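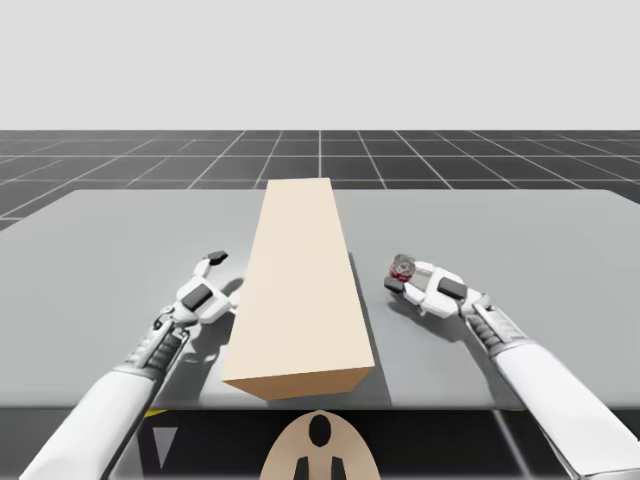 図 3　平らな台の上の細長いブロック（CG）

3. 作業台の設置と水平の調整

この章では、Troltham 作業台を部屋に置いて、天板を水平にするまでの方法を説明します。脚と横棒の組み立ては、第2章で終わっていることを前提にしています。まだ終わっていない場合は、先に第2章を読んでください。

作業は二人で行うことをおすすめします。天板は見た目より重いですから、一人で持ち上げると、腰を痛めるおそれがあります。

3.1 用意するもの

・水準器（長さ 300 mm 以上のもの）
・付属の六角レンチ
・付属の平スパナ
・やわらかい布、または古い毛布
・鉛筆と紙テープ

水準器は付属していません。スマートフォンの水平アプリでも大体の確認はできますが、本体のカメラの部分が出っ張っている機種では、正しい値になりません。最後の確認は、できるだけ水準器を使ってください。

3.2 置く場所を決める

次の条件を満たす場所を選んでください。

・床が固く、踏んでも沈まないこと
・直射日光が長い時間当たらないこと
・暖房器具の温風が直接当たらないこと
・壁と天板の間に、10 cm のすきまを取れること

壁とのすきまは、後で調整脚を回すときに手を入れるために必要です。調整が終わった後は、壁に近づけても問題ありません。ただし、動かした場合は水平をもう一度確認してください。

注記：畳や厚いカーペットの上に置く場合は、脚の下に敷板を入れてください。敷板は別売りの Fidmont 敷板セットが使えます。ご自分で用意する板でもかまいませんが、四枚とも同じ厚さにしてください。

3.3 天板を載せる

1. 床に布を広げて、天板を裏返して置きます。表の面に傷がつかないように、布の下に小石やねじがないことを確かめてください。
2. 天板の裏にある四つの金具に、ゴムの輪を一つずつはめます。輪には表と裏があります。溝がある面を金具のほうに向けてください。
3. 二人で天板の短い辺を持って、静かに表に返します。
4. 脚の上に天板を下ろします。このとき、手前の金具を先に合わせて、その後で奥の金具を合わせると、位置が決まりやすいです。
5. 四つの角で、金具が受け口に入っていることを目で確認します。
6. 固定ねじを下から入れて、手で回るところまで回します。まだ強く締めないでください。

注意：天板を下ろすときに、受け口の近くに指を置かないでください。指をはさんでけがをすることがあります。声をかけ合って、同時に下ろしてください。

3.4 脚の高さを合わせる

脚の先に、回して高さを変える調整脚が付いています。出荷のときは、いちばん短い状態になっています。

1. 四本の調整脚を、同じ回数だけ外に出します。はじめは二回転が適当です。
2. 台の角を上から軽く押します。がたつく角があるかどうかを調べます。
3. がたつく角の調整脚を、床に触れるまで少しずつ出します。回す方向は、上から見て右が「短くなる」、左が「長くなる」です。
4. もう一度、すべての角を押して調べます。

調整脚は 44 mm まで出すことができます。これより多く出すと、ねじのかかりが浅くなり、脚が抜ける危険があります。ねじに赤い線がありますので、この線が見えたら、そこで止めてください。赤い線が見えてもまだ高さが足りないときは、敷板を使います。

注記：調整脚が固くて手で回らないときは、その角に重さがかかっています。もう一人に天板を少しだけ持ち上げてもらい、その間に回してください。無理にスパナで回すと、ねじの山がつぶれます。

3.5 水平を調整する

1. 天板の上の物を全部下ろして、乾いた布でふきます。
2. 水準器を天板の中央に、長い辺と同じ向きに置きます。
3. 気泡がある側が高い側です。低い側の二本の調整脚を、同じ量だけ出します。一度に回すのは四分の一回転までにしてください。
4. 気泡が中央に来たら、水準器を短い辺と同じ向きに変えます。
5. 同じように、低い側の二本を調整します。
6. もう一度、長い辺の向きに戻して確認します。短い辺の調整をすると、長い辺のほうも少し変わることが多いです。両方の向きで気泡が中央に来るまで、手順 2 から 5 を繰り返します。
7. 最後に、水準器の左右を逆にして、同じ場所に置きます。気泡の位置が変わる場合は、水準器に誤差があります。このときは、二つの位置のちょうど真ん中を正しい位置と考えて調整してください。

水準器を置いた場所に、紙テープと鉛筆で小さい印をつけておくと、毎回同じ場所で測ることができます。紙テープは、当日のうちにはがしてください。長く貼ったままにすると、塗装がはがれることがあります。

3.6 固定する

1. 調整脚の上にあるナットを、平スパナで上の方向に締めます。このとき、調整脚がいっしょに回らないように、片方の手で押さえてください。
2. 3.3 で仮に止めた固定ねじを、六角レンチで締めます。対角線の順番で、二回に分けて締めます。
3. 水準器で、もう一度両方の向きを確認します。
4. 台の横に立って、天板を手で前後に静かに押します。横棒から音がするときは、横棒のねじを締め直してください。

注意：電動ドライバーは使わないでください。締めすぎると、天板の中の受け金具が空回りして、修理ができなくなります。

3.7 載せてもよい重さ

天板全体に均等に載せる場合、最大の重さは 57 kg です。中央だけに重い物を置く場合は、この半分までにしてください。天板の上に人が乗ったり、座ったりしてはいけません。

Ranjbar 型の引き出しを付けている場合は、引き出しの中身の重さも全体の重さに含めます。引き出しを全部開けた状態で、手前の縁に重い物を置くと、台が前に倒れることがあります。

3.8 うまくいかないとき

がたつきがなくならない
床のほうが曲がっていることがあります。台を少し動かすか、向きを変えてから、3.4 をやり直してください。

次の日に水平がずれている
ゴムの輪は、天板を載せた後に少しつぶれます。これは故障ではありません。一日置いてから、3.5 の調整をもう一度行い、ナットを締め直してください。

固定ねじが途中で止まる
ねじが斜めに入っています。一度全部抜いて、手で入れ直してください。止まった状態で、レンチを使って回さないでください。

水準器の気泡がいつまでも動いている
台が揺れています。洗濯機や冷蔵庫が近くにあるときは、止まっている時間に測ってください。

部品をなくした
ねじ、ゴムの輪、調整脚は一つから注文できます。注文のときは、天板の裏のラベルにある型番を知らせてください。Cusadby 型の古い調整脚は、ねじの太さが違いますので、この製品には使えません。

3.9 設置した後の点検

使い始めて一か月の後に、固定ねじとナットのゆるみを調べてください。その後は、一年に一度、たとえば毎年 2 月のような乾燥した時期に点検することをおすすめします。木の部分が少し縮んで、ねじがゆるみやすい季節です。

台を別の部屋に移すときは、必ず天板の上の物を下ろして、引き出しを抜いてください。引きずって動かすと、調整脚が曲がります。移した後は、3.4 から手順をやり直します。

改訂日：2024年8月29日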